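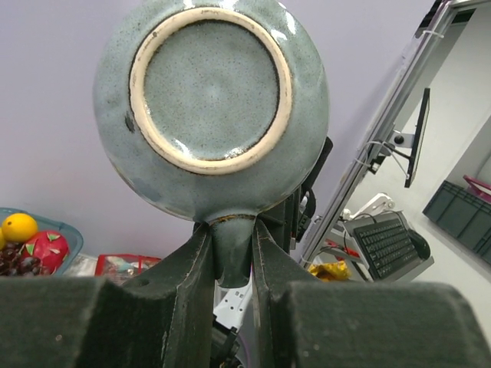 Saithong, December

Figure 3. Underside of a short-handled dish with a speckled blue-gray glaze. The foot ring is bare, cream-colored clay edged by a thin dark brown line; there is a small dark chip in the outer glaze. Fruit in the basket at lower left.

3.2 Wear on handled dishes

People who sell tableware photograph the top. People who wash it get to know the bottom, and the Saithong households had firm opinions about bottoms. Of the 152 dishes in the survey, those with handles drew the most complaints, chiefly that they never stack and always face the wrong way in the rack.

We recorded chips by location (rim, wall, foot, handle joint) and asked owners how each had happened. Up to 4 explanations were offered per chip, usually by different members of the same family. Siriporn Duangkaew coded the answers on a Tuesday and asked not to be given the category "it came like that" again. Marks like the one in Figure 3 were entered under wall. Rusty brown color at the handle seam was noted separately and left out of the wear score.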